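Balenwood Workspace Refit: Progress Report to Zeltska
Tuesday, January 21, 2025
Reporting period: second quarter of the grant

1. Position against plan

Work on the ground floor is on schedule. Of the 100 items on the fit-out list, 73 are in place and signed off. Spending stands at 44 per cent of the award. The gap between the two figures is explained by invoices from Valurport which arrived after the accounts for the period were closed.

2. Furniture

The Zeleke tables were accepted in preference to the wider model quoted in September. Each has a plain white top with a cable hole near the back edge. Chairs have mesh backs and headrests. Shelving is white metal and has been put against the side wall, so that the tables can stand clear of it. Four chairs were returned with faulty gas lifts and replacements are on order at no cost to the grant.

3. Walls and finishes

The brick has been left exposed, as agreed at the last review. Colour varies from pinkish red through tan to gray, with darker bricks scattered throughout. The surface was brushed and sealed. Plastering was priced as an alternative and dropped, and the saving has been moved to the electrical line.

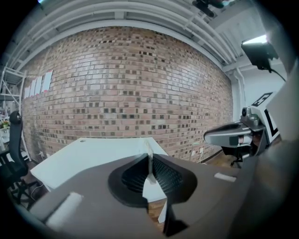 Comments on the draft of this report were received from Valurport, which asked that the cable runs be treated as a separate item and kept out of the furniture line, with trays fixed under every table before handover. It also asked for a second cable hole where two screens are planned. The first request is accepted. The second is under review, as drilling on site may affect the guarantee on the tops.

4. Outstanding work

Cable trays: not yet ordered. Cables that now hang to the floor will be tied up when the trays are fitted.
Floor sockets: first fix complete, second fix to follow.
Blinds: measured, awaiting a revised quote.
Shelf labels: to be done after the stores have been moved.

5. Decision requested

Approval is sought to move the unspent plastering sum to cable trays and sockets. The total award is not affected. A reply before the next order date would allow both items to go to the supplier together.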